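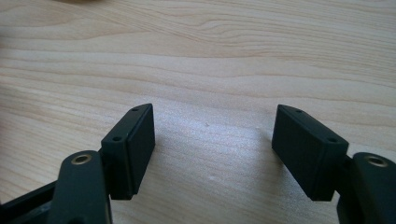

Oiling a wooden tabletop without making a mess of it

Quick version for people who have guests Saturday and a table that's gone dull. Works for any bare or oil-finished wood. NOT for varnish or lacquer. Test first: drop of water on a corner, wait 15 minutes. Soaks in and leaves a darker spot – oil it. Sits there in a bead – probably sealed, stop reading, go buy polish.

What you need

Hardwax or plain table oil, small can. I use the Durrani clear.
Sandpaper, 180 and 240 grit
Sanding block
2 lint-free rags, plus old t-shirts for wiping off
White spirit or mild soap
Gloves

Clean it

Everything off the table. Wipe with barely damp cloth and a bit of soap, then again with plain water. Dry it right away. Greasy patches where plates go need white spirit on a rag, windows open. Then leave it alone overnight if you can. I do this part Sunday night and the rest on Monday.

Sand it

Along the grain. Always along. If the grain curves, just follow the general direction of the boards, you don't need to chase every wave. 180 first, light pressure, whole top and not only the bad spots or you'll get pale islands that show up the second the oil goes on. Then 240. Vacuum, wipe with a dry rag, run your hand over it. Feels gritty? Wipe again.

Water rings usually come out with the 180. Black ones from a wet can or a screw left sitting there go deep, and may need oxalic acid. Seperate job.

Oil it

Stir the can, don't shake. Pour a puddle the size of a coaster, spread it thin with the rag. Thinner than that. Work in strips from one end to the other, long strokes with the grain. Do the edges before they get drips.

Wait 15 minutes, then wipe off everything that hasn't gone in. Buff hard. If it feels sticky you left too much on – more wiping, fresh t-shirt.

Second coat next day, same again, even less oil. Quick rub with 240 in between if it's gone rough.

Rags

Oily rags can catch fire on their own. Lay them flat outside to dry or drop them in a bucket of water. Don't ball them up in the trash.

After

Light use after a day, no hot pans or wet glasses for a week. Redo it once a year, I do mine in December before the houes fills up.

Waqas Paracha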